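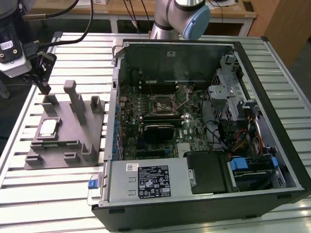
Lensa Kahsay asked me last week whether anyone over forty really finishes an online master's while holding down a job, or whether they all quietly drop out after the first module. I said I'd answer her in the talk, so hello Lensa, I can see you near the back, and I'll get to it!

(Wait for people to sit. Water.)

Right, so I'm talking about what it was like to help set up a part-time online master's from the teaching side. I'm not selling it. Applications for this year closed on 28 Feb 2019, so I couldn't sell it to you if I wanted to.

Start with the reading list story. When we first drew up the course in data and management, Shinji and I each wrote a reading list on our own and then stuck them together. It came to 3362 pages. For one module! Shinji thought this was fine. I printed the contents pages and took them home on the bus, and by my stop I'd changed my mind about the whole thing. We cut it to 300 pages and put the rest in a folder called Extra, and I know for a fact that some of you have opened it (thank you, both of you).

Next bit: who turned up. The first group was 37 people. I'd planned for recent graduates, and the exercises were full of examples about student flats and summer jobs. Then the introductions started going up on the message board and it was payroll managers, a midwife, two people from the same bus company who had never met. I rewrote the first three exercises over a weekend, badly, and had to fix them again in May.

(If time, the tale of the bus timetable exercise. Skip if we started late.)

Live sessions. We ran them at 8 in the evening, and I was very firm that everyone should come. I was wrong about that. People have children and night shifts, and Mebrat Belay wrote me a very polite message saying she'd watched every recording at five in the morning and could she please stop getting the reminder about attendance. So we dropped the attendance mark. Numbers in the live sessions went down a bit and the talk in them got much better – make of that what you will.

Maths. Oh, the maths. The statistics refresher was meant to be optional and we called it optional, so the people who needed it most didn't do it. Now it's just week one. Same material, same quizzes, different label. Asnakech still teases me about the meeting where I argued against this for the best part of an hour.

Feedback on essays: I record mine as sound files now, four or five minutes each. Quicker for me, and students tell me it feels less like being told off. Not everyone likes it, so ask first.

Back to Lensa. Yes, they finish. Some take a term off and come back, and we've made the form for that a single page, where it used to be six. The ones we lost mostly went early, before the first essay was due, so that's when I ring people up now. On the phone, with my voice. They're always a bit alarmed.

(Questions. Chaltu has the microphone. Repeat each question back for the recording, I forgot last time.)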